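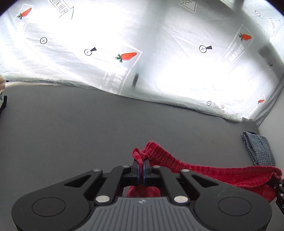
One gripper holds the waistband of a red garment, with a second at the far end.

How do you teach a robot to fold?

Clothes are hard for robots. A cup keeps its shape, but cloth bends, bunches and slides. So the team at Clelent tried teaching by showing. A person holds 2 grippers and does the job by hand, while a camera on the gripper records it. One turn like this is called a demonstration.

Danylo Kuzmenko and Tin-yau Wan collected 238 demonstrations. A computer program studied them and learned which moves usually come next. With only 40, the robot often missed the waistband – with all 238, it missed far less. 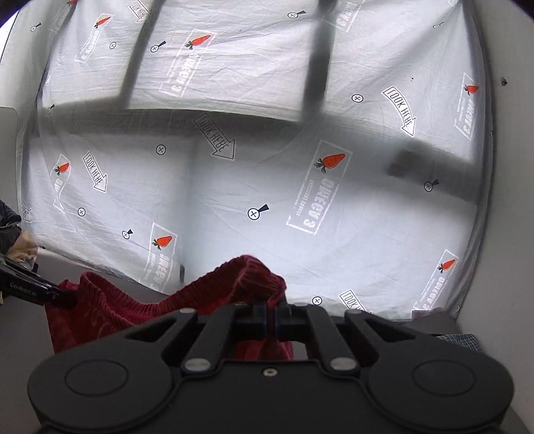 Words to know

Gripper: a tool with fingers that pinch and hold.
Demonstration: showing how a job is done.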